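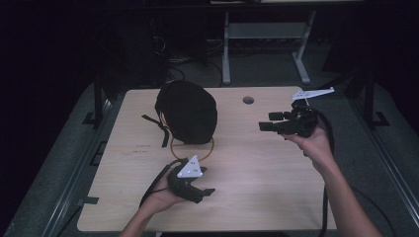
Workshop tips: keeping a handling bench in order when part of the line is automated

Last updated: Sep 22, 2026

We use cookies to remember your settings. By staying on this page you accept them.

These tips come from the packing and returns room at Modonthorpe, where soft goods such as caps, small bags and belts are sorted, shaped and boxed. Two of the four steps on that line are now done by machine. The other two are still done at a bench, and the people at the bench have had to change some habits. Most of what follows will work in any small shop that handles cloth items.

Clear the bench to one item

Before the change, a sorter would tip out a whole tote and work through the pile. That is fast for a person and bad for the step that comes after, where items have to arrive one at a time. Take one piece from the tote, finish it, pass it on, then take the next. Keep the tote on the floor or on a side cart. Leave only the piece you are working on in the middle of the bench.

It feels slow for the first few shifts. Our count in March was 266 pieces per person per shift, and it has stayed close to that. What dropped was rework at the next station.

Deal with straps and loops first

Straps, cords and rings are what snag. If a strap can be buckled, buckle it. If it can't, fold it under the piece and press it flat. Loose rings and bands go in the small-parts bin unless the order sheet says they ship with the item. Check underneath before you pass anything on – a thin band under a dark piece is easy to miss.

Dark fabric on a pale surface

A light wooden top is a good choice for black goods. You can see the outline, and lint and crumbs show up before they end up in the box. Wipe the top with a barely damp cloth at the start of the shift and again after the break. Skip furniture polish. It leaves a film that moves onto cloth, and it makes glare worse under overhead lamps.
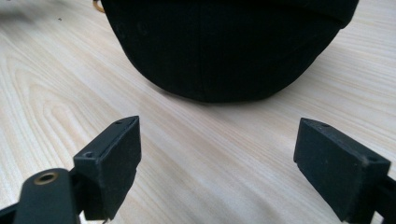

Shape the crown of a soft cap with your open hand from the inside, then set it down and let go. Don't pinch the seams. Pinch marks on black cotton take a steamer to remove, and we only have two of those.

Check grip pads every shift

Anything that touches cloth picks up dust, and that includes the pads on gripping tools. Brush them with a dry, soft paintbrush. Use tape for lint that won't brush off. Look at the screws while you are there and report any that have backed out. Do not tighten them yourself unless you are signed off for it, as the pads go out of line easily.

Keep cables off the work surface

Let cables hang off the side of the bench with enough slack to reach the far corner. A cable that lies across the top will drag a light item with it. Coil what you are not using and hang it up at the end of the shift. The Plonitz site uses plain wall hooks for this and they work fine.

What changed for the staff

The main change is where the time goes. Lifting and carrying totes is down. Looking and deciding is up: is this sellable, does it need steaming, is something missing. Some people like that better and some don't. New starters now get 23 practice pieces before they go on the live line, up from none, and the practice set has the awkward things in it on purpose.

Rotation helps. Two hours at the bench is enough before the eyes get tired, so swap with someone on boxing. Put the swap times on the board at the start of the shift. When they were left to be worked out on the day, the same people stayed at the bench until lunch.

Write down the stops as well. Every time the machine side halts, note the item and what it was doing – one line is plenty. Drostthorpe kept a notebook like this for a season and found that most of their stops were on a single style of drawstring bag, which now goes down the manual lane.

If you run Dehghan carts, lock both front wheels before unloading. The rear ones don't hold on a smooth floor.

Related tips

Storing caps without crushing the peak
Getting lint off black cotton
Labels that stay put on canvas totes
Setting bench height for standing work
Cleaning a steamer with vinegar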